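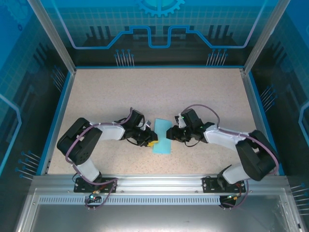

**Ticket 210: left arm drops out of the handover task partway through a run**

Raised by Driss Younis for the Hustlow student robotics club. The left arm on our two-arm cell stops responding in the middle of the handover exercise and the right arm carries on without it. At the start of the handover both grippers are brought in close over the blue cloth, with the yellow piece held in the left one, and the fault nearly always comes a few seconds after that point. The green light under the rail on the left side stays on when it happens, so the board still has power. The script prints a read timeout for the left arm and then exits.

- Project: Kvam (second-year group project, handover task)
- Control software: Sesex, the version on the club laptop
- Priority: high, the demo is in March
- Assigned to: Alvar Forsberg

**What we expected**

Left arm brings the piece to the middle, right arm closes on it, left arm opens and backs off, right arm puts the piece down on the cloth. Both arms go home. Repeat.

**What happens**

Left arm gets to the middle and freezes there, still gripping. Right arm closes on the piece as planned and then tries to pull away, so the two of them tug at it until someone presses stop. We have had 35 failures in 490 runs according to the run log. A few of those may be people pressing stop early, as the log doesn't tell the two apart.

**Already tried before raising this**

- Restarted the laptop and both arms.
- Recalibrated the left arm twice. Values came out almost the same both times.
- Swapped the USB ports over. The fault stayed with the left arm.
- Ran the left arm on its own with the right one parked. No failures, but we only did a short session.

---

**Alvar, 10:20**

Thanks, that's a clear report. Two questions. Does it fail if the gripper is empty? And what is the left gripper's current limit set to in the Kvam config? The default in Sesex is fairly high and I'd like to know if anyone has changed it.

**Driss, 10:45**

Limit is at the default, nobody has touched it. We haven't tried it with an empty gripper. Will do that at lunch.

**Driss, 13:30**

Did 70 runs with nothing in the gripper. No failures. Put the yellow piece back in and it failed on the fourth run. Same message as before, read timeout, left arm.

**Alvar, 13:50**

So it needs a load on the gripper. That makes me think of either a voltage dip when the motor is squeezing, or a connector that moves when the wrist is in that position. Please do these in order and write down what you get:

1. With the power off, check every plug on the left arm's cable, starting at the wrist and working back to the board. Push each one home. Don't pull on the cable to test it.
2. Power up, move the arm by hand to the handover position with torque off, and leave the status monitor open in Sesex. Move the wrist gently through its range and watch for lost packets.
3. Turn torque on, close the gripper on the piece and hold for a minute. Note the lowest voltage shown for the gripper motor.
4. Repeat step 3 on the right arm so we have something to compare.

Keep your hand near the stop button for 3 and 4.

**Driss, 15:15**

Results:

1. All plugs seated as far as I can tell. The one at the shoulder went in slightly further when I pushed it.
2. No lost packets when moving the wrist. I got a burst of them when I moved the shoulder and the cable loop went tight.
3. Voltage dips a little when it first closes, then recovers. It didn't drop out during the minute.
4. Right arm looks the same as the left. Slightly less dip if anything.

**Alvar, 15:30**

Step 2 is the useful one. The power side looks fine to me, given that the right arm behaves the same way. I think the shoulder plug is working loose. The load might only matter because the arm leans a bit further out when it is holding something, and that takes up the last of the slack. I can't prove that part.

Please re-route the left cable so there is slack at the shoulder at full reach, and clip it to the white link a short way from the plug so that the clip takes any pull. There are clips in the Lostia parts drawer. Then do a longer test with the piece in the gripper.

Separate point, but the handover script shouldn't let the right arm pull if it has lost contact with the left. Can you add a check before the right arm moves off? If the last left reading is stale, both arms should hold position and the script should stop there with a message.

**Driss, 16:40**

Cable re-routed and clipped. The old loop was fine with the arm at home, but it went tight when the arm reached across. Check added to the script. I tested it by unplugging the left USB lead mid-run, and the right arm stopped and held as it should.

Test running now, will post the count when it finishes.

**Driss, 09:10, next session**

210 runs with the piece in the gripper, no timeouts. Two runs where the right arm missed the piece, but the log shows good readings from both arms throughout, so I've opened a separate ticket for that.

**Alvar, 09:25**

Good. Please do the same to the right arm's cable before the demo, even though it hasn't failed, and add the shoulder plug to the start-of-session checks. I'd also like the log to record a manual stop as its own thing. Put that on the Kvam list, it doesn't need to hold this up.

**Driss, 11:05**

Right arm done, checklist updated, logging change added to the list.

Status: closed. Reopen if the left arm timeout comes back.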